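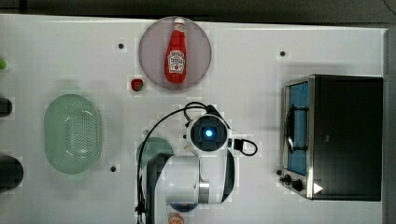

**Iletti ouvre les portes de son atelier de robotique domestique**

*Communiqué de presse -- vendredi 2 janvier*

Ranger une assiette, attraper une bouteille, ouvrir un petit four : ces gestes que nous faisons sans y penser occupent les journées de l'équipe d'Iletti depuis le mois de juin. L'atelier, installé dans l'ancienne halle Nogueira, invite les habitants de Trivberg et des communes voisines à venir voir son bras robotisé à l'œuvre lors de sa première journée portes ouvertes.

Le programme s'appelle Flulura. Il porte sur la manipulation d'objets de cuisine courants, ceux que l'on trouve dans n'importe quel placard : bouteille de ketchup, passoire ovale vert pâle, assiettes, four de table. Tout se passe sur un grand plateau blanc, autour duquel les visiteurs pourront s'installer pour suivre les essais de près.

« On nous demande souvent si le robot sait faire à manger. La réponse est non, et c'est justement ce qui rend le travail passionnant ! » sourit Melaniia Moroz, responsable du programme. « Saisir une bouteille couchée dans une assiette sans faire glisser l'assiette, c'est déjà une belle question. Les gens qui passent nous voir en ont toujours une autre à poser, et nous repartons avec des idées. »

L'équipe a enregistré à ce jour 692 essais complets, réussis ou non. Les ratés seront montrés eux aussi, sur un écran placé à l'entrée -- certains sont très drôles, et presque tous ont servi à corriger quelque chose.

**Au programme**

Les démonstrations commenceront à 10 heures et dureront 39 minutes chacune, questions comprises. Entre deux passages, le public pourra proposer une nouvelle disposition des objets sur la table : l'opératrice lancera l'essai tel quel, sans répétition. Les enfants sont les bienvenus, ils ont d'ailleurs un vrai talent pour inventer des configurations auxquelles les ingénieurs n'avaient pas pensé.

Teresa Szulc, qui a conçu le poste de travail, animera deux ateliers consacrés à la vision du robot. Elle y expliquera comment le bras repère un objet clair sur un fond clair, ou une pièce en partie cachée par une autre. « J'apporterai des objets de chez moi, et j'encourage chacun à en faire autant », précise-t-elle. « Une passoire, une tasse, un jouet, tout ce qui tient dans la main. Évitez seulement le cristal de votre grand-mère. »

**Informations pratiques**

Entrée libre, sans réservation pour les démonstrations. Inscription sur place pour les deux ateliers, dans la limite des places disponibles. La halle Nogueira est accessible de plain-pied et une boisson chaude sera servie à l'accueil.

Les journalistes qui souhaitent rencontrer l'équipe ou filmer un essai peuvent s'adresser à Melaniia Moroz, à l'atelier Iletti.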